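Protokoll der Arbeitsplatzbesprechung, Projekt Rautiainen
Monat: Februar
Beginn: 14:00 Uhr, Ende: 15:25 Uhr
Ort: Besprechungsecke und Musterarbeitsplatz, Raum 393
Leitung und Protokoll: Eero Honkanen
Teilnehmende: Arbeitsplatzausstattung, Einkauf, IT-Service, Arbeitssicherheit
Verteiler: Teilnehmende, Ablage Projekt Rautiainen

TOP 1 Protokoll der letzten Sitzung

Das Protokoll wird ohne Änderungen genehmigt. Der offene Punkt zur Kabelführung unter der Tischplatte wird nach TOP 4 übernommen. Der Punkt Stuhlrollen ist erledigt und wird gestrichen.

TOP 2 Glänzende Platte auf dem Mustertisch

Die Platte mit abgerundeten Ecken und schmalem dunklem Rand wurde am Mustertisch begutachtet. Die Unterkante liegt in weißen Kunststoffhaltern mit flachem Fuß und hochgezogener Lippe. Der IT-Service bemängelt die Spiegelung der Deckenbeleuchtung. Bei Sitzposition an der Längsseite liegen die Reflexe im unteren rechten Bereich der Fläche und damit nahe der Blickrichtung zur Arbeitsfläche.
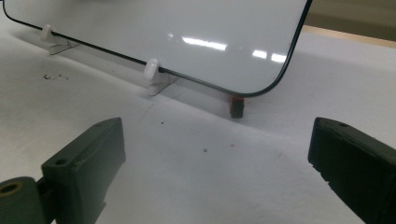 Der Einkauf weist darauf hin, dass eine entspiegelte Ausführung bei Warkico nur auf Anfrage erhältlich ist. Die Lieferzeit ist nicht bekannt. Vorgeschlagen wird, zunächst die Aufstellung zu ändern und die Platte weiter aus der Achse der Leuchten zu drehen. Die Arbeitssicherheit hält das für ausreichend, sofern die Leuchten über dem Tisch getrennt geschaltet werden können. Das ist mit der Haustechnik zu klären.

Zu den Haltern: Die Auflage wird als ausreichend bewertet. Offen ist das Verhalten bei seitlichem Anstoßen. Eine Verklebung der Füße mit der Tischplatte wird abgelehnt, weil die Tische am Ende der Mietzeit rückstandsfrei an Zumthorpe zurückzugeben sind. Alternativ kommen dünne Antirutschpads in Betracht. Die Pads dürfen den Neigungswinkel nicht verändern und müssen an allen Haltern die gleiche Stärke haben.

Beschluss: Es wird keine neue Platte bestellt. Aufstellung und Antirutschpads werden bis zur nächsten Sitzung am Mustertisch erprobt.
Zuständig: Arbeitsplatzausstattung

TOP 3 Eingabegeräte

Der IT-Service berichtet über den Stand der Umstellung. Für den Bereich sind 83 Arbeitsplätze vorgesehen. Die Ausstattung mit Mäusen soll vereinheitlicht werden, damit Ersatz ohne Rückfrage aus dem Lager ausgegeben werden kann. Am Musterplatz wird ein weißes Modell von deli mit mattem Gehäuse verwendet.

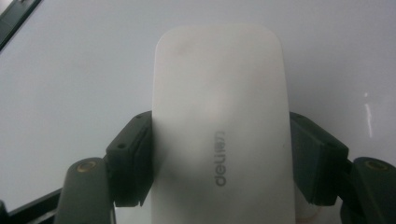 Zur Farbe gibt es unterschiedliche Auffassungen. Der Einkauf bevorzugt Weiß, passend zu den Tischplatten. Der IT-Service gibt zu bedenken, dass Verschmutzungen auf hellen Gehäusen früher auffallen und zu zusätzlichen Tauschwünschen führen. Die Arbeitssicherheit hat zur Farbe keine Einwände, erinnert aber daran, dass für Linkshänder und für Personen mit größeren Händen ein abweichendes Modell verfügbar sein muss. Die Bauform der Standardmaus ist dafür im Einzelfall zu prüfen.

Reinigung: Gehäuse werden mit leicht angefeuchtetem Mikrofasertuch abgewischt. Lösemittelhaltige Reiniger sind nicht zu verwenden, der Aufdruck kann sich ablösen. Die Reinigungsanweisung wird um diesen Satz ergänzt.

Beschluss: Weiß bleibt Standard. Je Etage werden bis zu 4 Mäuse in abweichender Bauform vorgehalten. Die Ausgabe erfolgt gegen Eintrag in der Geräteliste Plullel.
Zuständig: IT-Service, Einkauf

TOP 4 Tischfläche und Kabelführung

Die weißen Tischplatten bleiben Standard. Ein dunkles Dekor wurde geprüft und wegen der höheren Sichtbarkeit von Staub und Fingerabdrücken verworfen. Der Randabstand aufgestellter Platten wird einheitlich festgelegt. Zwischen Vorderkante des Tisches und Platte muss eine durchgehend freie Arbeitsfläche verbleiben. Ablageschalen, Stifthalter und Ladegeräte sind seitlich anzuordnen.

Die Kabelführung unter der Tischplatte erfolgt künftig in offenen Wannen. Geschlossene Kanäle haben sich beim Gerätetausch als unpraktisch erwiesen. Je Tisch sind 3 Befestigungspunkte vorgesehen. Mehrfachsteckdosen werden in der Wanne fixiert und dürfen nicht am Boden liegen. Die Prüfplaketten müssen ohne Demontage lesbar bleiben.
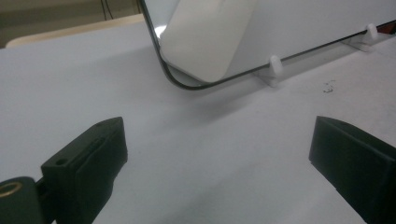 Abb. 3: Weiße Tischfläche mit nahezu aufrecht stehender Platte, Raum 393

Der Einkauf fragt nach, ob die Vorgabe zur freien Fläche auch für die schmalen Tische am Fenster gilt. Eero Honkanen bestätigt das. Sollte die Tiefe nicht ausreichen, entfällt an diesen Plätzen die Platte. Eine Sonderhalterung für die Fensterplätze wird nicht beschafft.

Beschluss: Die Vorgaben werden in das Ausstattungsblatt übernommen. Der Entwurf geht vor der Freigabe an die Arbeitssicherheit.
Zuständig: Eero Honkanen

TOP 5 Verschiedenes

Die Restmengen an alten Tastaturen werden gesammelt und der Entsorgung zugeführt. Geräte mit Inventarnummer sind vorher in Plullel auszutragen. Die Verpackungen der Neuware sind am Tag der Anlieferung zu entfernen, der Flur vor Raum 393 ist Fluchtweg.

Zumthorpe hat eine Begehung der Mietmöbel angekündigt. Ein Termin steht noch aus. Kratzer an Tischplatten sind bis dahin zu melden.

Offene Punkte

Getrennte Schaltung der Leuchten klären: Arbeitssicherheit mit Haustechnik
Antirutschpads beschaffen und erproben: Arbeitsplatzausstattung
Lieferzeit der entspiegelten Ausführung bei Warkico erfragen: Einkauf
Reinigungsanweisung ergänzen: IT-Service
Entwurf Ausstattungsblatt: Eero Honkanen

Die nächste Sitzung findet am Musterarbeitsplatz statt, Beginn 14:00 Uhr. Einladung folgt.

Für das Protokoll: Eero Honkanen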